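Trovau Desk Pick, data card and notes

What this is

Trovau Desk Pick is a set of 1,574 short demonstrations recorded with a hand-held gripper on ordinary desks. A person holds the gripper, does the task, and the wrist camera records it. No robot arm was used during recording. The set was put together at Grimcombe and is meant for people training small imitation policies who want something messier than a clean lab table.

Read the section on known problems before you train anything. We have seen too many data cards that bury that part at the bottom, and too many policies that look great on the desk they were recorded on.

Contents

Episodes: 1,574
Desks: 21
Task families: 2 (put an item in an open container; take an item out of one)
Held out for testing: 136 episodes, all from desks that do not appear in the training split
Per episode: wrist video, gripper opening, estimated camera pose, one line of task text

The task text was typed by the person who did the recording. Spelling was fixed. Wording was left alone, so the same action may be "put in", "place in", "drop in" or "box it". If your language encoder falls apart over that, we would like to hear about it, but we are not going to rewrite the labels.

How the demonstrations were made

Each operator was told to use one hand, to keep the fingers in view, and to leave the desk the way it was. Operators picked their own speed. Some are slow and careful, some are not, and the difference shows in the gripper opening signal. We did not smooth it.

Objects were whatever would fit between the jaws. Containers were mostly small boxes, trays and cups. The clutter stayed in on purpose, cables included. A policy that only works after somebody clears the desk is of limited use to us.
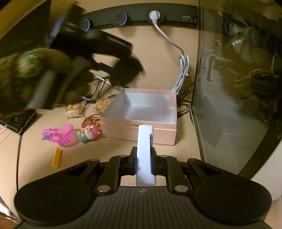
Put-in task, wrist view. White plastic piece in the jaws, open pink box ahead, power strip at the back of the desk.

Desks with glass or other shiny upright surfaces are marked "reflective" in the metadata. Pose tracking can latch onto a reflection and drift. We ran a filter for this and threw out the worst cases. The filter is a threshold picked by eye, so treat the remaining poses on those desks with some suspicion.

Known problems

The wide lens bends straight lines badly toward the corners. Calibration files are included. Training on the raw video also works, up to a point, and we do not know where that point is.

Motion blur is common near the start and end of episodes. We trimmed some of it by hand and then stopped.

Success labels come from the operator, who pressed a button after each try. Operators like to succeed. When we rechecked a batch from the Mnguni desks, several "successes" had the item resting on the rim of the container. Those were relabeled. The other desks have not been rechecked.

There is no force data. Hand demonstrations hide how hard a person is squeezing, and a robot copying the finger width alone may crush a soft wrapper or let go of a slick part. Please do not cite this set as evidence about contact.

A human wrist also gets into positions that many arms can't reach. The card for the earlier Trilludville set claimed its demonstrations would transfer to "any arm with a parallel gripper". We make no such claim. Check reach against your own hardware first, and expect to drop episodes.

What we would not use it for

Measuring general skill. Two task families is a narrow slice, and a high score on the held-out desks means the policy can move small things in and out of small containers.

Changes

December: relabeled the Mnguni batch, added the "reflective" mark, fixed a timestamp offset in the gripper signal. If you downloaded before then, please download again.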